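Folding on the bed: a talk with Sarla Lodhi

Sarla Lodhi has been folding other people's clothes for most of her working life. She began in the laundry of a seaside hotel, moved to a linen hire firm called Tredell, and now teaches an evening class on household laundry above a hardware shop. Over 2,000 people have been through it. I met her in September, before a class, and we talked for most of an hour with the kettle going.

I asked first why she teaches people to fold on a bed when most of the books tell you to use a table.

"Because it's what they've got," she said. "I had a lovely long table at Tredell. Waist height, smooth top. I went home and I had a kitchen table with the post on it. So I folded on the bed like everybody else, and I got used to it."

A bed has its faults. It gives under your hands, and the sheet moves along with the shirt if you drag it. Lodhi's advice is to pull the sheet as flat as you can be bothered to, and then lift the shirt and lay it down. "Don't push it about. If you push it, you get a ridge underneath and you fold the ridge in."

She is fond of T-shirts as a teaching piece. They are cheap, everyone owns them, and the cotton shows you at once what you have done. A dress shirt has a collar and buttons to steer by, she said, but a T-shirt only has its seams. She starts her class with one and stays on it for the first evening.

"People want to get on to fitted sheets. I say no, do the T-shirt again."

Her method goes like this. Lay the shirt face down with the neck away from you. Smooth from the middle out to the sides. Take hold at both sides at the same height, bring one side in to the middle, turn the sleeve back, and do the same with the other. Then fold up from the hem, once or twice depending on the drawer. The part that goes wrong is the holding. If one hand is lower than the other, the fold goes off at a slant and you end up with a corner sticking out.

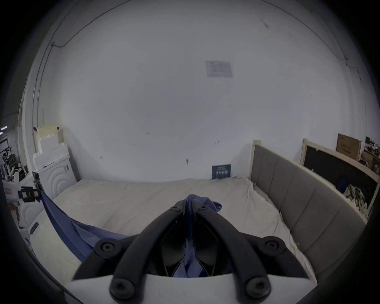
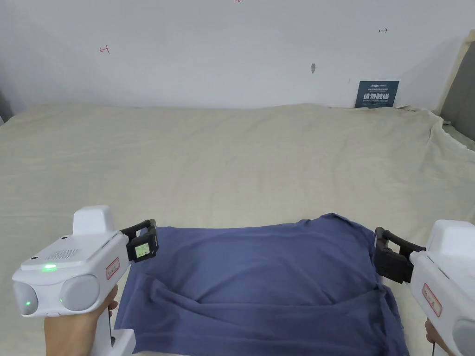
Blue cloth on the bed, with a light-coloured sheet under it.

Page last changed: 16/09/2022

A slanting crease is no reason to start again, according to Lodhi. She lifts the top layer, gives it a small tug towards the hem and puts it back. What she won't do is press it flat with her palm. "That sets it. You've ironed it in with your hand."

We got on to bedrooms that have to do several jobs. She once rented a room in Ikeda's old building with the washing machine close by the bed, and she still thinks it the best arrangement she has had. The clothes came off the airer and went straight on to the bed, with no basket in between. The trouble was everything else that collected in there. Boxes, mainly. She kept the box from every appliance in case it had to go back.

"You want one clear place to work," she said. "The rest of the room can be how it is. I've never tidied a room in order to fold in it."

Her old colleague Jonas Prantl disagreed with her about this for years. He wanted the whole room cleared first and the piles laid out by owner. She does her piles by drawer, and lets the owners sort themselves out.

I asked about folding boards, the plastic kind that you flap over. She has 3 in a cupboard, all presents. They work well enough for a shop that wants 50 shirts the same size, she said, but at home the drawers are never the size of the board. She would sooner people learned to do it by eye.

The class runs again later in September. Bring two T-shirts, one of them old and soft, as the soft ones are harder. Lodhi provides the tea.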